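Home | Talks | Slides and notes | About | Contact

What changed on the bench when the arms came in
Speaker notes, 12 May 2023

Shared 19 times | 4 comments

Opening. Thank the hosts, say where I work. Gitia repairs and refits small pump controllers for building owners. I run the repair floor at the Ondlow site. I'm not a robot engineer and I won't take questions on control software. The talk is on what the work was like before, what it is like now, and what the people doing it have told me.

Slide 1. The job before. A controller comes in, somebody opens it, pulls the board, tests it, swaps what is bad, closes it up and writes the ticket. One person did all of that. A good technician took pride in knowing a unit from start to finish. They also had sore wrists. Opening and closing was most of the wrist work and hardly any of the thinking.

Slide 2. What we automated. Opening, closing and moving parts between trays. We bought the system through Vullolance and they set it up with us over a long October. Testing and diagnosis stayed with people. We talked about automating the first test as well and dropped it — too many of the units come in with damage that has no pattern to it.

Slide 3. The numbers. 1188 units in the last full quarter before the change, 1623 in the most recent one. Say clearly that we also took on a new customer, Ó Flaithearta, so part of the rise is extra demand that we could meet. Don't let anyone leave thinking the arms did it alone. Headcount on the floor was 19 and it is still 19. Four of those jobs are different jobs now.

Slide 4. The bench. Pause here and let people look. Hand tools are still within reach, screwdrivers along the top of the pegboard and the red T-handles on the rack lower down. We had a long argument over whether to move them. The first layout plan put all hand tools in a cabinet by the wall, and the technicians refused it. They were right. When a screw is stripped, a person has to step in, and walking to a cabinet each time is a bad way to spend a shift.
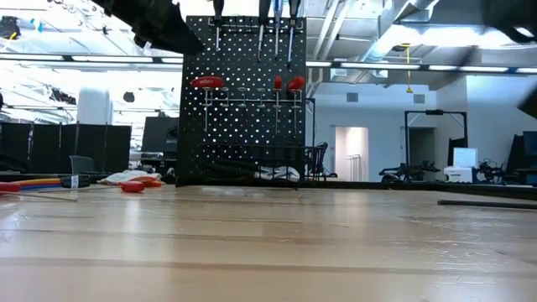 Who decides when a person takes over from the machine?

The technician at the bench decides. They can pause a job at any point, and they don't need a supervisor to sign off on it first. We log the pause and the reason, and the log is used to fix the job setup. It is kept out of performance reviews. That was written into the floor agreement before the first arm was switched on.

Slide 5. What people gained. Less strain is the one I hear most. More time on diagnosis. Two of the newer staff learned fault-finding much sooner than they would have under the old system, when they would have spent their first months on screws.

Slide 6. What people lost. Don't rush this one. Some of the older hands miss closing up their own work. One told me it felt like writing a letter and having somebody else seal it. The pace is also less your own. Under the old system you could save the easy units for the end of the day. Now the queue sets the order, and we've only partly fixed that by letting people reorder their own tray.

Talking on the floor dropped too. I didn't plan for that. With one person minding two stations, there's less reason to lean over and ask. We now do a short stand-up at shift change, mostly for swapping odd faults.

Slide 7. What I would do differently. Bring technicians into the layout talks before the order is placed. Train everybody on clearing a stop, including the people who say they don't want to. Keep the old procedure printed and current — we let ours go stale and paid for it when the power went out.

Slide 8. Open points. Pay grades for the four changed jobs are still under discussion. If somebody asks, say that and leave it there.

Leave ten minutes for questions. Handout is the one-page floor agreement, copies by the door.

Related talks
Writing a floor agreement before you buy
Shift handover on a mixed line
Training new repair staff when the easy tasks are gone
Keeping paper procedures up to date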